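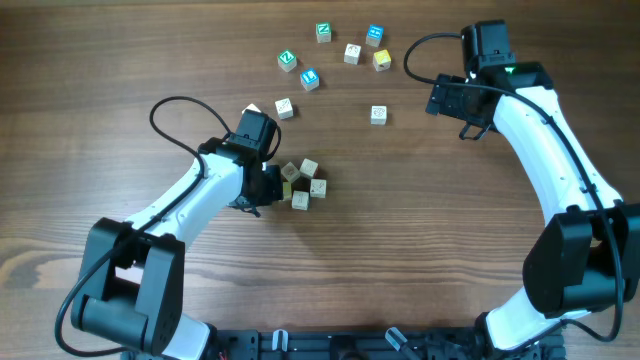 Should a two-arm cell run one planner or two? One, with a single clock and a single queue, until measurements show that it is the bottleneck.

The usual argument for two is modularity. Each arm gets its own process, its own state and a lock on the shared space in the middle. On a bench of toy blocks this looks fine, as the arms seldom want the same square of wood. Put the targets in a tight cluster and the lock becomes the schedule. One arm works, the other waits, and the log says both are healthy.

We ran Narkus that way until October. Over 300 pick requests, 83 ended in a lock timeout, and none of those was a perception fault. Ermanno Caruso merged the two planners into one process and left the grasp code alone. The next 300 gave 5 timeouts, all traced to a stale block pose.

The cost is real. A joint plan searches a larger space, and our worst case was 900 ms before the arms moved. I would still take that. A slow plan shows up in one trace - a bad lock has to be pieced together from two logs whose timestamps do not agree.

Keep the low-level controllers separate, by all means. They have hard deadlines and little to say to each other. Planning is where the arms share a table, and the code should say so.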